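Stutbridge Home Cooks Forum > Pantry & Storage > How long do you REALLY keep your chili oil?

grarkia_kitchen
Joined: September 2023
Posts: 9

Hi all! I've been making chili oil for about a year now and I'm completely hooked. My question is how long you all keep a jar going once it's made. Mine has toasted sesame seeds, star anise, a bit of cinnamon stick, Sichuan peppercorns and two kinds of dried chili. No fresh garlic. I strain out the whole spices and leave the flakes and seeds in.

I've been keeping it out with everything else I reach for when I'm cooking, and it's usually gone inside a month. But last weekend I made a double batch (the smell in the house, wow) and now I have enough for the whole street. Fridge? Cupboard? Give it all away?

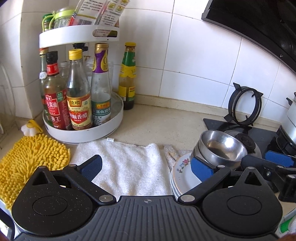

My mother-in-law says hers sits out all winter and only gets better. My sister says I'm going to poison everybody. I would love to prove one of them right.

TeoOcampo
Posts: 2587

Welcome! No fresh garlic makes this a much easier question. Garlic or shallot in oil at room temperature is a real botulism risk, and I'd never leave that out on the counter. With only dried stuff in there, the thing you're fighting is mostly rancid oil, and light and heat are what get you there.

I put a small jar out and keep the rest in the fridge. It goes cloudy and thick in the cold, then clears up again after a little while on the counter. Clean, dry spoon every single time!

What oil are you using, by the way?

grarkia_kitchen

Peanut for the first half of the year, then I switched to canola when the price went crazy. I think I like the canola better? The chilies taste brighter to me. Peanut was rounder but it kind of sat on top of everything.

Zainab_I
Posts: 300

Oh I have to argue with this one. Peanut oil all the way! The roundness is the whole point. Canola gets a fishy smell when it's heated hard and once you've noticed it you can't stop noticing it. Try one more peanut batch before you give up on it, and pour the oil over the chilies in three goes, letting it cool a little between each. The first pour is for fragrance, the second for color, and the last one is cool enough that nothing burns.

On the storage thing I agree with Teo, mostly. I'd go further and put the whole lot in the fridge. It takes up no room.

zokenwood_dad

Three pours is a lot of fuss for a Tuesday night. I do one pour at 300 degrees, stir like mad, done. Been doing it that way for years and my kids put it on everything, including vanilla ice cream (don't knock it, it's fantastic).

Zainab_I

I'm not knocking the ice cream, I'm knocking the one pour! With a thick pile of flakes the ones on top get scorched and the ones on the bottom are barely warm. If you have a coarse grind you can get away with it. With a fine powder, no way.

zokenwood_dad

OK, coarse grind is what I use, so maybe we're both right. I'll try the three pours in December when I do my gift jars.

grarkia_kitchen

Loving this, thank you both. I'm going to do a side by side, one peanut and one canola, same chilies, three pours each. The best way to taste them has to be cold noodles, since they don't have much flavor of their own to get in the way. My usual is wheat noodles rinsed until they're properly cold, then black vinegar, soy, a pinch of sugar, cucumber cut thin, and the chili oil with plenty of the sediment from the bottom. I toss it in a bowl and then spread it out on a plate so the dressing doesn't all sink. 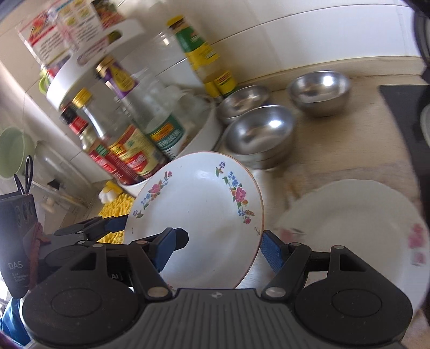

If you only spoon off the clear red oil you're missing the best part – all the sesame and crunchy flakes are down there. I dig right to the bottom. The sugar matters too, more than I expected. I left it out once and the vinegar just took over.

TeoOcampo

Agree on the sugar. I use a bit of the brown slab kind, shaved with a knife. And please try smashing the cucumber at least once, the dressing gets into all the rough edges.

Chauke88

Going to be the grump here: six months in the fridge is too long, whatever anybody's mother-in-law says. I had a jar that was only four months old and it tasted like crayons. Sesame seeds go off quicker than the oil does. I make a small batch with no seeds in it and add fresh toasted ones at the table.

TeoOcampo

That's a fair point about the seeds. I've had mine go to 6 months without any trouble but I don't put sesame in. Smell it, and if it smells like old paint, out it goes.

grarkia_kitchen

Crayons, yikes. Okay, half of this batch is going to the neighbors tomorrow and the other half is in the fridge. Will report back on peanut vs. canola. Zainab, how long do you wait between pours?

Zainab_I

A couple of minutes. Drop in one sesame seed before the second pour, it should fizz but not go brown right away.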